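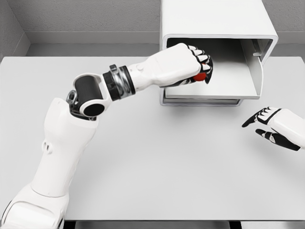
Harkeo grip-release fault

Print this article | E-mail this article
28 January 2018, by the Kirwood robotics desk

The Harkeo grip-release fault is a control error in two-armed robots running the Fastau hand controller. The hand goes into a cabinet or box with a part, then won't let go. Arm stays put, fingers stay curled. First logged at Barrios, a small-parts test shop, in March of the year before.

Cause

Bad contact reading. When knuckles or fingertips came close to an inner wall, the controller took wall contact for grip force and held on. Open command was sent, accepted, then dropped. No alarm. The second hand kept waiting for its turn, which made the stop look like a normal pause.

In simulation

Reproduced in a rendered test cell: white open-fronted cabinet, gray table, small red ball as the load. One hand reaches in with the ball, the other stays out, open and empty. Barrios ran 3,949 placements this way and got 12 lockups. All were inside the cabinet mouth, none over open table.

Safety

The worse problem is the restart. A power cycle clears the stuck command and the fingers open at once, sometimes with the arm already pulling back. On real hardware three loads were dropped. One knocked a cabinet off its mounts. Nobody hurt. Staff had been reaching in by hand to free the part, wich the manual forbids with drives live.

Fix

Fastau release 700 checks finger position against force before holding, and raises an alarm if the hand doesnt open. Older units need the arm locked out and backed off by jog before any reset. Soft-walled cabinets are still untested.

See also: Pinch point; Lockout; Stuck-command errors

Last updated: 28 January 2018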